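Section 3: Setting up your parts bins

By now you should have the Brorkitz shelf boards up and your labels printed. I do this bit with a cup of tea, as it's the fiddly part of the whole guide (and the part I enjoy most!). These steps are for the open-fronted blue bins, but any rigid plastic bin with a label strip on the front will do.

1. Wipe out every bin and let it dry.

2. Write the bin number on the label first, then the contents. Ours start at 15 and run up to 46, because Rafferty Castellanos had already used the lower numbers for cable glands at Skitthorpe.

3. Slide the label in from one end. If it sticks, trim a sliver off the card and try again.

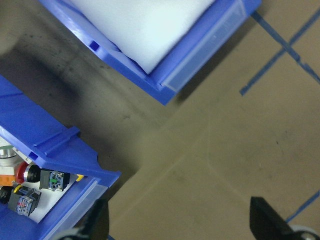
4. Sort the switchgear by what it does and leave the colour for later. I used to put everything red together and regretted it every October, when we do the big stock check. A red mushroom-style push button can stay in one piece with its contact block behind it, and the pair can go straight into the bin like that. Keep the clear holder along the front free of tape, or you'll never get the card out again.

Note: foam is lovely stuff for a bin you want to keep shallow. One big white block takes up most of the room, so it's best kept for bins holding only a few small bits.

5. Write the contents into your Vosura stock sheet as you go. Dariusz Kalinowski did all 243 lines at the end of the job and I wouldn't wish that on anyone.

Caution: don't overfill. If you can't see the bottom anywhere, start a second bin.

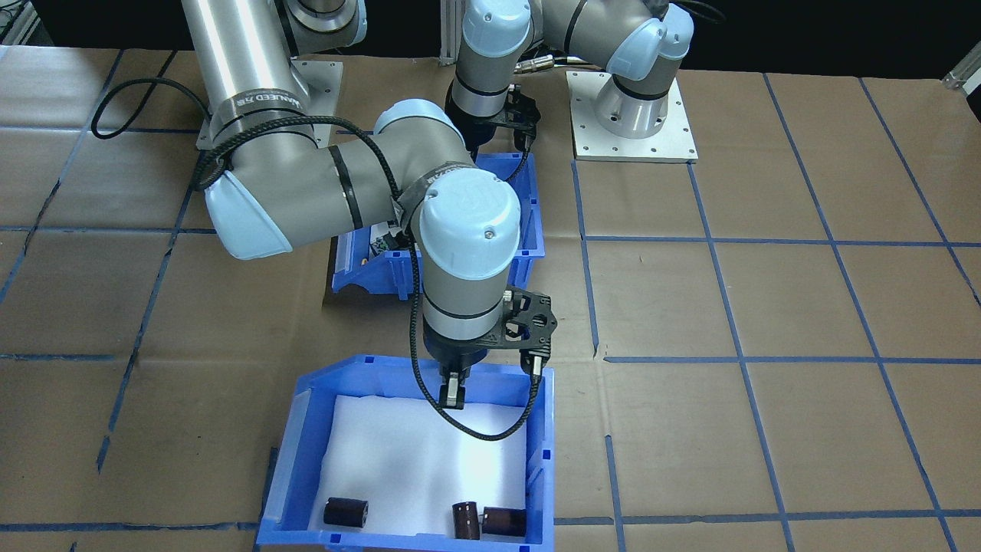
6. Now place the bins on the bench. I like one near and one far, with the things I reach for most in the near one, and a gap of 160 mm between them for my hands. Look at where your cables run before you settle on a spot: a long braided one looping down beside the near bin wants its slack kept well clear of the rim. Then have a practice reach into both bins and shuffle them until it feels comfy.

7. Put any spare label cards in the Lyons tin and move on to Section 4, where we tackle the drawers.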